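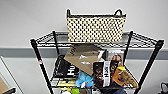
*Wire unit, top and second shelves.*

**Storage and Fit-Out Working Group – Minutes**
Kumstead site, ground floor meeting room, December
Start 4:20 p.m.

**1. Minutes of the previous meeting**

Accepted with one correction. The purchase reference for the hall cabinets should read 1397.

**2. Matters carried forward**

The Henriques quote for replacement shelf clips has arrived. It covers the clips only; delivery is charged separately. To be compared with the Pleteo price before an order is placed.

The door closer on the supply room still slams. Maintenance has the request.

**3. Black wire shelving unit**

3.1 Top shelf. The woven basket with the two loop handles stays where it is, near the center. It was agreed that nothing else is to be stored on this shelf. Small items go inside the basket, as they tip on the open mesh. A proposal to move the basket down one level was not supported.

3.2 Second shelf. The group considered this shelf overfilled. The bags, including the kraft one printed "JOY" and the black one with white lettering, are leaning and take up more width than they need. Options discussed:

- fold the bags flat and file them upright in a box
- hang them from hooks on the side of the unit
- discard all but a small stock

The first option was adopted. The box is to be no more than 60 cm long so that it can be lifted out by one person. Bags with torn handles go to paper recycling. The remaining items on the shelf are to be sorted at the same time and returned to the departments that use them.

3.3 Load. The supplier's sheet (Lilto) gives a limit of 20 kg per shelf, evenly spread. The present load is thought to be well below this – no weighing was considered necessary.

3.4 Posts. The red-and-white label on the front left post is to be left in place when the unit is wiped down. Use a damp cloth only. Solvent cleaner has lifted the black finish on the unit in the copy room.

3.5 Leveling. All four feet to be checked with a spirit level after sorting and adjusted if required.

**4. Shelf liners**

Clear plastic liners were suggested for the wire shelves. Views were divided. Liners stop small objects from falling through but collect dust and slide when boxes are pulled forward. One liner to be bought and tried on the second shelf. Decision deferred.

**5. Actions**

| Item | Action | Due |
|---|---|---|
| 2 | Compare clip prices, Henriques and Pleteo | Next meeting |
| 3.2 | Obtain box, fold and file bags, sort remainder | End of December |
| 3.5 | Check level of unit | After 3.2 |
| 4 | Buy one liner | Next meeting |

**6. Other business**

The key to the supply room is to be signed out at the front desk. Meeting closed at 5:05 p.m.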